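Nirkenell small shippers list
Date: Sep 21, 2026
Subject: Re: Label side on soft mailers, again

> We have now 15 parcels back from the depot with the remark "label not read". All of them
> were soft plastic mailers, none of them boxes. My colleague says we should
> put the label smaller, I think we should go back to cartons. The mailers
> cost us much less, so I would be sorry. How do others do it at the packing
> table? Do you check the label side by hand, every time?

Dear all,

I had the same trouble in June, so I write how we do it now. We are a small shop for tea tins and strainers, and most of our orders go out in the white mailers from Rulletti, the thin ones.

Firstly, I would not make the label smaller. We tried it and it was worse, as the small label moves more easily into a fold. We have kept the normal size, but we stick it before filling, when the bag is still flat on the table. After filling, the bag is round like a cushion and the label gets waves in it. The code on a wavy label is difficult for any scanner, also for the good ones.

Secondly, choose the bag by the width of the goods. We used the Birkow size 7 for nearly everything, and for one strainer it is much too big. The extra plastic folds over the label as soon as someone takes the bag in the hand. Now we turn the empty part to the back and fix it with one piece of tape.
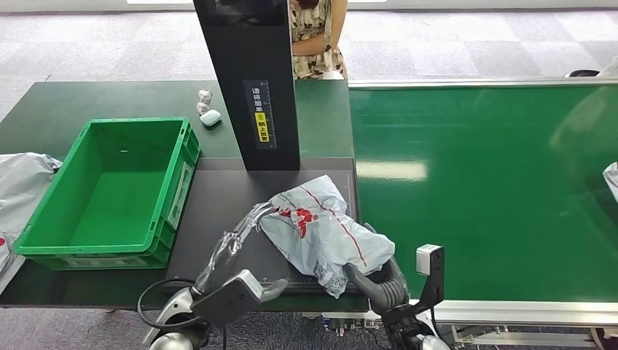 Thirdly, the side. Yes, we check it by hand, every bag. We have a rule that the waybill faces up from the moment the bag is closed until it lies in the crate, and I would write this rule on the packing place itself, in large letters, where the eyes go anyway. A paper on the wall behind your back does not help. Ours hung beside the door for a whole season and I believe I was the only one who had read it.

For the crates: please do not fill them to the top with soft mailers. They slide and turn over when the crate is carried. We put one layer, labels up, and then a second layer, and then we take the next crate – this needs more crates, but they stack well when empty. Very small packets we keep apart in their own crate, otherwise they go under the big ones and are found in the evening.

About cartons I cannot say that you are wrong. For the glass things from Thongsuk we still use them. But for 15 returns I would first try the flat sticking for some weeks, and write down which size of bag comes back. With us it was nearly always the large one.

One question also from me: does someone know mailers with a matt surface? The shiny ones reflect under our lamp and I must tilt them before the hand scanner takes the code.

With kind regards from the packing table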